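Friday, late

My feet hurt and I smell like warm electronics, so this will be messy. We lost most of the day to Illia's left shoulder. All week it had been folding nicely, 70 towels on Tuesday's program without a hiccup (well, one hiccup, but Orysia says that one was mine), and then at ten this morning the arm just stopped halfway through a reach and threw error 610. Which the Torvik manual describes as "joint communication, general." Thanks, Torvik!

So I did what I always do, cleared it, ran it again, and got 18 good seconds before the arm swung out to the side much faster than it should have. Orysia hit the stop. She was standing closer than I liked, and so was I, and we both went a bit quiet after that — she made tea, I wrote it up in the incident log with my handwriting all over the place.
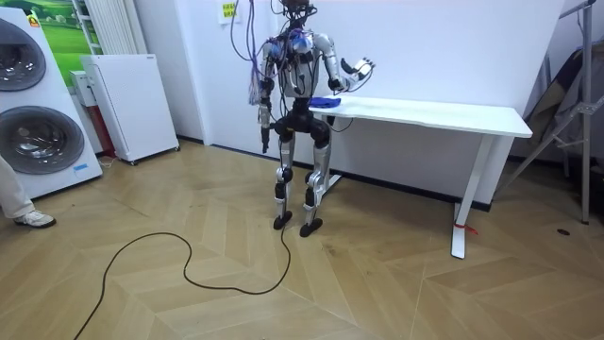 Illia at the table, one arm down and one arm up.

After lunch we went through the cables one by one. The Zirnis connector at the shoulder had a pin pushed back, so little you could only feel it with a fingernail. I'd bet the bundle has been tugging on it every time the arm lifts, and I'm the one who routed the bundle in September, so there's that. Orysia was very nice about it. I'd have preferred a small scolding.

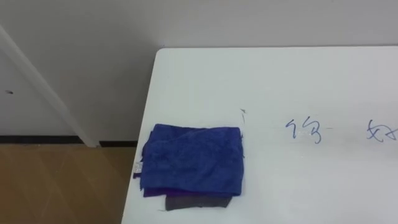 Could the arm have hit one of us?
Orysia and I were both within its reach when it swung, so it could have, and the only thing that prevented it was a quick hand on the stop button.

New rule as of five o'clock: after any 610 the power goes off and the connectors get checked before anyone presses clear. Speed is capped at 85 millimeters a second until Pusach sends the new part. I taped the rule to my own monitor, as I'm the one who'll be tempted.

Dinner was toast. Must call Mom tomorrow and ask about the car.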